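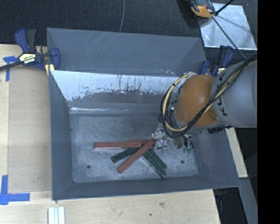 The Night Train to Pondosia

By Knut Kettler
August
Reading time: 4 minutes

My grandmother had the window seat and she was not giving it up.

"You'll get it on the way back," she said, and pressed her nose right to the glass like a kid at a bakery. She was eighty-one. I was eleven, and I thought the way back was about a hundred years off.

We had left Tevura at ten past nine in the evening with one suitcase, a bag of boiled eggs, and an accordion in a case so beaten up that the conductor asked if it was a dog. My grandmother loved this. She told him yes, it was a dog, and that it sang. For the rest of the night, every time he came through our car, he bent down and scratched the case behind where its ears would be.

Oh, that train! I've been on faster ones and cleaner ones since, and I couldn't tell you the color of a single seat. Those seats were mustard yellow with brown piping, and if you sat down hard they breathed out at you, a smell of dust and oranges. There was a little metal ashtray in the armrest that snapped shut like a mouth. I must have snapped it for an hour before a man across the aisle lowered his newspaper and looked at me, and then I snapped it quietly.

"How far is it?" I asked.

"Two hundred and seventy-eight miles," said my grandmother, who had looked it up. "And a bridge."

The bridge was the thing. She had crossed it once before, going the other way, when she was nineteen and getting married to a man she had met 2 times. She had slept through it. She'd had a fever, and her new sister-in-law had put a coat over her, and when she woke up there were mountains on the wrong side of the train and she was somebody's wife. It had bothered her for sixty-two years. My grandfather used to offer to take her back to see it, every spring, and every spring there were the goats, or the roof, or my mother's teeth.

So we were going to stay awake.

We ate the eggs. We played a card game she called Sauerland, which had rules that changed whenever I was ahead. A red queen was worth ten, unless it was raining. I looked out. It was raining. She swept up all the cards and cackled so loudly that the man across the aisle put down his paper for good and asked to be dealt in.

His name was Mr. Grelari and he sold buttons. He had them with him, in a flat case with velvet in it, and he let me hold the ones made of horn. There were 1,257 different kinds, he said, and he knew the number because his wife had made him write it down for the insurance. We bet with them. By midnight I had a pile of buttons in front of me that I can still see, brass and bone and one like a tiny blue cabbage, and my grandmother had nothing and was accusing both of us of cheating.

"Play the dog," said Mr. Grelari.

She looked up and down the car. People were asleep, or trying to be. A woman near the door had a baby on her chest and both their mouths were open.

"Softly," said my grandmother, and undid the straps.

I didn't know an accordion could be played like that. She hardly moved it. It was more like the instrument was snoring and she was steering the snore, and somewhere inside was a tune I knew from the kitchen. The conductor came and stood at the end of the car with his cap in his hand. Nobody told her to stop! The woman with the baby opened one eye, smiled, and shut it again.

And then the sound of the wheels changed.

It went hollow, as if the whole world under us had been scooped out. My grandmother stopped with the bellows half open. She turned to the window, and I climbed right over the suitcase and squashed in beside her, and Mr. Grelari reached up and switched off the lamp so we could see.

The rain had quit. There was a moon, and a very long way down there was a river with the moon in it, and on the river was one small boat with a light. That's all it was. It lasted around a minute. The girders went by, and by, and by, and my grandmother counted nothing and said nothing, but she had hold of my wrist and she was squeezing it in time with them.

Then we were on solid ground, and the trees came back.

"Well," she said. "It's higher than he told me."

She let the air out of the accordion, a long sigh, and buckled it up. Mr. Grelari turned the lamp back on and started collecting his buttons, but he pushed the blue cabbage across the table to me and shook his head when I tried to give it back.

I meant to stay up until Pondosia. The last thing I remember is the ashtray going snap, snap, very quietly, and that it wasn't me doing it.

Contact | © Knut Kettler | Back to top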